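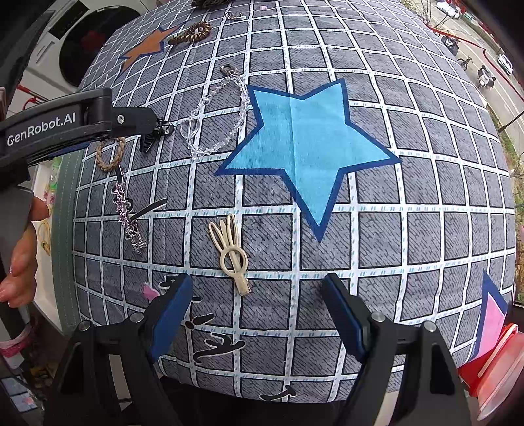 Stars on gray check.

Hello again! A quick one on the state bill I keep getting emails about, the one that would let towns move their local elections from spring to November. It cleared the House committee in September 2023 and it's waiting on a floor vote now, so there's still time to weigh in.

I went to the Prostley town hall meeting on it and stayed for the whole thing (two hours, hard chairs). Shadi Majali spoke in favor – he thinks turnout would go up if we only had to vote once a year. Sawsan Harb worries the school board races would get buried at the bottom of a long ballot, and I have to say I'm leaning her way. Our last board seat was decided by 3 votes!

If you want to send a comment, keep it under 300 words and put the town name at the top. Fares Moussa has paper forms at the library desk for anybody who'd like to write by hand, and he'll take them back there too. I'm still working on mine – I'm at 100 words and most of them are about parking.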